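Reporting stolen street drain covers in Trerilano

Posted by gristcombe_resident
September 27, 2026

Three drain covers have been removed from our road in the Gristcombe district this month. I telephoned the police and was told to contact the city, and the city referred me back to the police. Which office is responsible for taking the report? I would also like to know whether a private association may claim the cost of a replacement. We were quoted 700 for a cover on our own driveway.

Trerilano Neighborhood Desk

Two separate reports are required. An open drain is a road hazard and should be reported to the Public Works line at any hour, so that a barrier can be placed. The theft itself is recorded by the police on the non-emergency number. Please request a case number from the police and give it to Public Works.

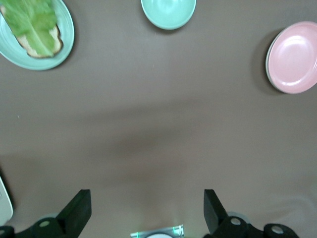 Covers on private driveways belong to the property owner. The city does not replace them, but an insurer may do so if the case number is supplied within 10 days - please consult the policy for the exact period.

uzor_street_23

Same thing happened to us near Uzor. Police took the report online, no trouble. Ours was never found.

Naltport Tenants' Office

Residents who see a cover being removed should not approach the persons involved. Call the emergency number and note the license plate if it can be read from a safe distance. Scrap dealers in Naltport are asked to keep records of sellers, and investigating officers may inspect them.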